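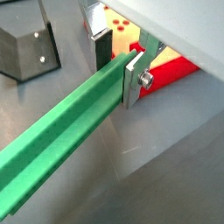 Kwok 6
A desktop feed reader for Linux, Windows and Mac

Latest release: Kwok 6, 25 June 2021
Price: free
Made by: Zallevmont
Download | What's new | Screens | Plugins | Forum

Kwok 6 is out, and we are so happy with this one! Kwok is a feed reader that lives on your own computer. You give it the addresses of the sites you like, it goes and gets the new articles, and you read them in one window, in whatever order and whatever font you please. It has done that since the first version. Version 6 does it a lot faster, looks much better while doing it, and finally has the offline mode people have been asking for on the forum for as long as there has been a forum.

If you have used an older Kwok, you can install this one right over it. Your subscriptions, folders, stars and read marks all come along. If you're new, skip down to Getting started and you should be reading within a couple of minutes.

What's new in Kwok 6

Offline mode

Press Ctrl+Shift+O before you leave the house and Kwok saves the full text and pictures of every unread article (or just the folders you pick) to your disk. On the train, on a plane, at the cabin with the terrible signal, it all opens just as it would at home. When you get back online, Kwok catches up and marks everything you read along the way. You can set a limit on how much space this takes, and Kwok will drop the oldest read articles first when it gets there. Starred articles are never dropped.

The new article list

Styliani Athanasiadis rewrote the list from scratch, and it is a joy to scroll. The old one loaded every headline in a folder before it would show you anything. The new one loads what fits on your screen and a bit more, so a folder with 1000 unread items opens as quickly as a folder with a handful. There are 2 layouts, Compact and Roomy. Compact is one line per article, with the site name on the left. Roomy gives you the headline, two lines of text and a thumbnail if the feed has one. You can choose a different layout for each folder -- we like Compact for news and Roomy for blogs and comics.

Tabs on top, or not

Tabs now sit in the title bar on Windows and Mac, which gives you back a whole row of reading space. On Linux, this depends on your window manager, so we left it as a setting. Open Preferences, then Window, and tick "Draw tabs in title bar." If it looks odd with your theme, untick it and you have the old row back. No restart needed in either case.

Search that keeps up with your typing

Search used to wait until you pressed Enter and then think for a while. Now results come in as you type, and you can narrow them with a few simple words: from: for a site, in: for a folder, is:starred, is:unread. They can be mixed, so in:recipes is:starred lentils does just what you'd hope. Saved searches show up in the sidebar and behave like any other folder, with their own unread count and everything.

Smaller things we love

The font picker shows a preview using the article you have open.
Middle-click on a headline opens it in a background tab.
Undo works for "Mark all as read." (Yes! Ctrl+Z!)
Dark mode follows your system setting, or ignores it if you tell it to.
Long headlines wrap in the sidebar if you make it narrow.
Video attachments no longer start by themselves.
Feeds that have moved are updated to their new address, and Kwok tells you when it has done so.

Getting started

Start Kwok and you'll see an empty sidebar with a plus button at the top. Click it and paste in the address of any site. You don't need to hunt for the feed address, since Kwok looks for it on the page and shows you what it found. Some sites have several feeds (posts, comments, a podcast) and you can tick the ones you want.

Coming from another reader? Export your subscriptions as an OPML file there, then go to File, Import in Kwok. Folders are kept. If the same feed appears twice in your file, Kwok imports it once and puts it in both folders.

By default, Kwok checks your feeds every half hour. You can change that for everything at once or feed by feed. A slow blog that posts twice a year doesn't need checking all day long, and the person paying for its server will thank you.

Keyboard shortcuts

You can drive the whole program from the keyboard, and once your fingers know the keys it really flies.

J and K -- next and previous article
N -- next unread, even if it's in another folder
S -- star
M -- mark read or unread
V -- open in your web browser
Shift+A -- mark all as read
/ -- jump to search
F11 -- reading view, with nothing on screen but the article

All of these can be changed under Preferences, Keys. If you pick a key that is already taken, Kwok shows you which command has it and asks whether to swap them.

Plugins

Plugins are small scripts that add things we didn't think of, or did think of and weren't sure everyone wanted. The plugin page lists 80 of them right now, nearly all written by users. Plugins made for the last version work in this one, with the exception of those that change the article list. Those need a small fix, and there's a guide for plugin writers on the forum, put together by Filippos Fragkou with before and after code.

Two that we have installed on every machine here:

Dorari turns long articles into pages you flip through with the space bar. It remembers the page you were on, which is wonderful for those giant weekend essays. It works in offline mode too.

Gitent watches the release pages of software projects and shows new versions as articles, with the change notes as the text. If you look after more than a few programs, for yourself or for other people, you will wonder how you managed without it.

To install a plugin, go to Tools, Plugins, type part of its name and click Add. To remove it, same place, click Remove. Plugins can't read your files or your saved passwords. If a plugin wants to connect to a site that isn't one of your feeds, Kwok asks you first.

What you need

Linux: any recent 64-bit desktop. We offer a .deb, an .rpm and a plain archive you can unpack and run from your home folder.
Windows: Windows 10, 64-bit.
Mac: macOS 10.14 or later.
Memory: Kwok is happy on older machines. If yours struggles, turn off thumbnails in the list, and that helps a lot.

There is no phone version. We get asked often, and we would love one someday, but we're a small group and we want the desktop program to be really good. If you sync with a server that your phone app also supports, your read marks will match on both.

Known problems

On Linux with more than one screen, the reading view sometimes opens on the wrong one. Press F11 again after moving the window.
On Windows, the installer may ask you to close Kwok when it is already closed. Click Retry and it goes on.
On Mac, dragging a feed onto a collapsed folder doesn't open the folder. The feed does go in.
Right-to-left articles show correctly, but their headlines in Compact layout line up on the wrong side.

Fixes for the first two are done and being tested, and will be part of a small update in July. Evdokia Vrettos is working on the right-to-left layout and would be very glad to hear from people who read Arabic, Hebrew, Persian or Urdu feeds every day. Her thread is pinned in the Testing section of the forum.

Privacy

Kwok has no account to sign up for and sends us nothing. Your computer talks to the sites you subscribe to, and to our server once a week to see if there's a new version. You can switch that check off under Preferences, Updates.

Translations

Kwok 6 comes in English, Greek, German, Spanish, French and Polish. Hussam Saab has begun an Arabic translation and Periklis Vlachopoulos keeps the Greek one in beautiful shape. If you'd like to add your language, you don't need to know any programming -- the texts are in one long file, and you can translate a little at a time. Anything that isn't done yet shows up in English.

Help

Press F1 in the program for the manual, or ask on the forum. For bugs, use Help, Report a Problem, which fills in your version and system for you. Please add the address of the feed if the trouble is with one feed only.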